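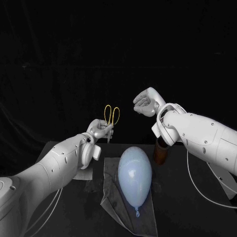

Figure 1. Left hand holding the scissors over the work area, right hand open.

Two-arm craft task: project report
Robotics stream, Vellora College

1. Purpose

Our group wanted a task that needs both hands and can't be done by pushing things around. Earlier groups used blocks and cups, and their arms mostly took turns. We chose a small craft job with a balloon, a sheet to wrap it in, a short brown tube and a pair of scissors. The balloon was picked as it rolls easily and changes shape when squeezed, so a hard grip shows up straight away.

We set out to answer two things. Can an operator with little practice pick up the scissors by the handles? And does it matter which hand they go in?

2. Set-up

The arms sit on either side of a dark table with a black cloth hung behind. Both have five-fingered hands. The operator controls them with the Voltov glove set, and the joint data is saved by a small program we wrote called Rallero. A second student watches the stop button the whole time and does nothing else.

Balloons were blown up and tied by hand before each session. We used the same size each time, checked against a cardboard ring. The scissors have yellow loop handles, and the colour helped the operator a lot when looking at the headset view.

3. Method

Each attempt started with the balloon on its sheet and the arms in the rest position. The operator then had 4 minutes. We did 31 attempts in total, spread over several lunch hours, and the last session was on 9th January. An attempt was stopped if the balloon left the table or a hand touched the cloth.

Rallero saved a reading every few milliseconds to begin with, and the files got too big for the lab computer. We cut them into blocks of 1000 readings and that fixed it.

4. Observations

The closed-fist grip around the scissors was easy to learn and held well, but the blades can't be opened that way. Getting fingers through the loops took much longer. Most operators managed it only after some 3 tries, and the loops kept turning away from the thumb.

The flat printed packages were harder than we expected. They slide on the table and there is no edge to get under. Pinching near a corner worked best – pressing on the middle did not work at all. The other hand can keep hold of the scissors while this is done. 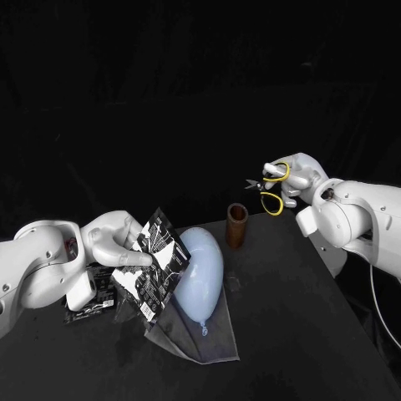

5. Problems and next steps

The cables under the forearms need to be tied back, as we lost one morning to a loose plug. The glove thumb sensor also drifts and has to be zeroed between attempts. In February we will borrow the Hoshino finger pads, which have more grip, and repeat the package part of the task with them. We'd also like to try a smaller tube.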